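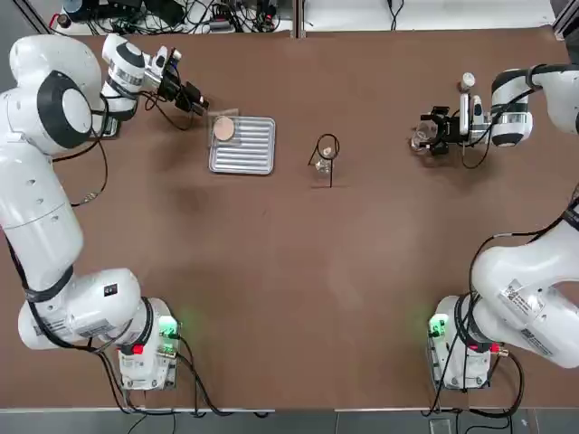

How to Grow Copper Sulfate Crystals at Home

Crystal growing is a hobby for people who find gardening too hectic. You dissolve a salt, you leave it alone, and at the end you own a blue rock. The dissolving takes an evening. Leaving it alone is the hard part, and most of this page is about that.

What you need

Copper sulfate pentahydrate, the cleanest you can get
Distilled water
Two glass jars, never to be used for food again
A shallow glass dish
Coffee filters and a funnel
Thin nylon fishing line
Safety glasses and nitrile gloves
A permanent marker, for writing POISON on everything

Copper sulfate is harmful if swallowed, rough on skin, worse on eyes and very bad news for fish. It's also the color of a sports drink. Keep it away from children, pets and houseguests who help themselves. Read the label on the package before you open it, and do your mixing somewhere other than where you make sandwiches.

Step 1: Make the solution

Warm 128 ml of distilled water until it's hot but not boiling. Put on the glasses. Stir in copper sulfate a spoonful at a time until a little stays on the bottom and refuses to dissolve, no matter how sternly you stir. Let it cool to room temperature with a loose cover on top, then pour it through a coffee filter into a clean jar.

Don't skip the filter. Every speck of dust in the jar is a place for a crystal to start, and you want one big crystal, not a blue gravel driveway. My first attempt was the driveway. I still have it.

Step 2: Grow some seeds

Pour a thin layer of the solution into the shallow dish and leave it uncovered, out of reach, for a day or two. Small crystals will form on the bottom. Most will be lumpy or stuck to a neighbor. Look for a single one with flat faces and sharp corners, lift it out with plastic tweezers and dry it on a paper towel. If they all look terrible, tip the lot back into the jar, warm it gently and try again.

Step 3: Tie the seed

This is the step where the swearing happens. Make a small slip knot in the fishing line, lay the seed in the loop and pull gently. The seed will shoot across the room. Find it, and repeat.

Carter Charbonneau, who runs the Mendmont rock and mineral club and has far steadier hands than mine, uses a tiny dot of superglue. He considers knots a form of vanity. Both ways work.

Step 4: Hang it and go away

Tie the other end of the line to a pencil, rest the pencil across the jar and let the seed hang in the middle of the liquid, touching nothing. Lay a coffee filter over the top. Put the jar somewhere with a steady temperature: an interior closet is good, a sunny windowsill is a disaster. A warm afternoon can dissolve your seed entirely, leaving you with a clean knot and some feelings.

Check it every 3 days at most. If small crystals appear on the bottom or the line, move the big one to the second jar with freshly filtered solution.

Step 5: Take it out

Mine came out after 35 days, a bit bigger than a walnut. Pat it dry and don't rinse it, or you'll round off the corners you waited all that time for. A thin coat of clear nail polish keeps it from turning pale and chalky in dry air.

Getting rid of leftovers

Never pour the solution down the drain or onto the ground. Seal it, label it and take it to a household hazardous waste site. Or keep it for the next crystal. There's always a next crystal.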